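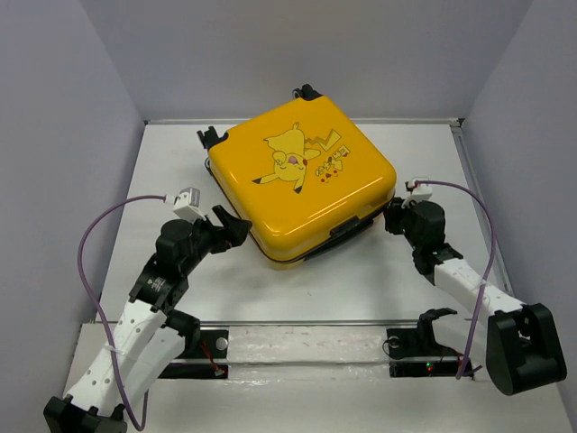
問い合わせ記録 デスクトップ環境サポート窓口
件名:Undska適用後、ログオン時にウィジェットの配置が初期化される件
対象ソフトウェア:Undska(デスクトップカスタマイズ用ソフトウェア、64ビット版)
申告者:Imad Srour 様(Netedel 総務部)
優先度:中
状態:解決済み(経過観察中)

申告内容
8月の定期更新以降、業務用端末にサインインするたびに、時計、カレンダーおよびメモの各ウィジェットが画面左上に重なって表示される。手動で配置を直しても、次回サインイン時には元に戻る。壁紙およびテーマの配色は保持されている。外部モニターを接続していない場合は再現しないとのこと。

環境
本体のディスプレイに外部モニター1台を拡張表示で接続。表示倍率は本体側が150%ではなく、ユーザー設定による151%となっている。Undskaの導入形式はZIP展開版。スキン集「Naseri」を併用。

対応経過

9:40 受付。設定フォルダーおよびログの提出を依頼した。

10:25 ログを受領。起動直後に「レイアウト読込失敗(コード136)」が記録されていることを確認。同コードは、設定ファイルへの書き込み権限がない場合、または保存時と読込時で画面構成が一致しない場合に出力される。

11:10 展開先がProgram Files配下であったため、ユーザーフォルダー配下への移動を案内した。移動後、コード136の出力は減少したものの、外部モニター接続時の事象は継続。

13:30 Naseriを一時的に無効化し、標準スキンのみで確認いただいた。事象に変化なし。スキン側の要因ではないと判断し、Naseriは有効に戻していただいた。

14:05 サインイン後、外部モニターが認識されるまでに約18秒を要していることが判明。Undskaはこれより先に起動しており、本体の画面のみを前提として配置を読み込んでいた。

14:20 以下の設定変更を依頼した。
1. Undskaを終了し、スタートアップへの登録を解除する。
2. タスクスケジューラに起動タスクを新規作成し、トリガーを「ログオン時」、遅延時間を60秒とする。
3. 本体側のカスタム倍率を解除し、標準の150%に戻したうえで、一度サインアウトする。
4. ウィジェットを所定の位置に配置し、「レイアウトを保存」を実行する。

15:15 申告者より回答あり。再起動およびサインアウトを行った後も配置は保持されているとのこと。

16:00 補足の照会あり。同部署の別端末ではランチャー「Itura」を併用しており、同じ手順を適用してよいかとのご質問。Ituraは独自に画面配置を保存するため、手順4の前にItura側の「位置を復元する」を無効にするよう回答した。当該端末での実施結果は未受領。

原因
外部モニターの認識完了前にUndskaが起動し、保存時と異なる画面構成でレイアウトを読み込んだこと。加えて、展開先フォルダーの書き込み権限が不足しており、修正後の配置が保存されていなかったこと。

備考
カスタム倍率の影響については単独での再現確認を行っていない。申告者が151%の設定に戻すことを希望される場合は、変更後に手順4を再度実施いただくこと。Ituraを併用する端末で事象が発生した場合は、本件に追記せず、新規の問い合わせとして受け付ける。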